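3.2 The painted view

I'll start with the room where I ran most of the sessions, as I've been asked about it more than anything else in this study. It's the one we call Holloway, on the ground floor, and it has a countryside view printed across its wall. Wanda Tran chose it from the Mamier catalogue in January, well before I joined the project, and I've grown rather fond of it (I was sniffy about it for the first month, I admit).

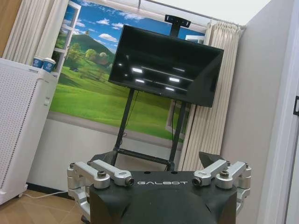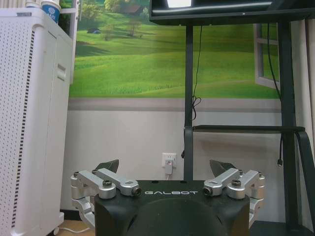 Figure 2. The Holloway room, with the mural on the wall.

My question was a simple one. Do people sit differently, or stay longer, or grumble less, when the wall in front of them is a field? The earlier work I'd read mostly used framed prints or potted plants, and I wanted something you couldn't easily ignore. So I asked people to spend an afternoon in Holloway and another in Jirneo, the plain room upstairs with the same floor area and the same blinds, and to write me a line or two whenever they felt like it. I gave them no form and no scale. I got 1413 comments back, and I read every single one with a pot of tea beside me!

Of those, 698 mentioned the wall in some way, and I was surprised by how practical they were. I'd braced myself for a lot about calm and nature. What I mostly got was people telling me where they'd put their chair. One person liked to have the greenery off to the side, "like sitting by the window on a train", and another turned her back on it and said she enjoyed knowing it was there. Several wanted to know which county it was. (I don't know. I've asked.)

The grumbles were useful too. A handful of people found the colours too cheerful first thing, and one man wrote on three separate visits that a view ought to change with the weather. He has a point, and I come back to it in section 5 when I talk about the Drerkis panels, which can be swapped over in an afternoon.

I should say a bit about clutter, because it muddied things. Holloway is a working room and stuff drifts in and out of it. Where people complained about cables or kit on the floor, I coded that apart from anything they said about the wall, and where a comment did both I split it in two. Wanda coded a batch on her own one Thursday and we disagreed mainly over the word "bright", which she took to mean the lights and I took to mean the grass. We've left those in a pile of their own, and they're listed in the appendix.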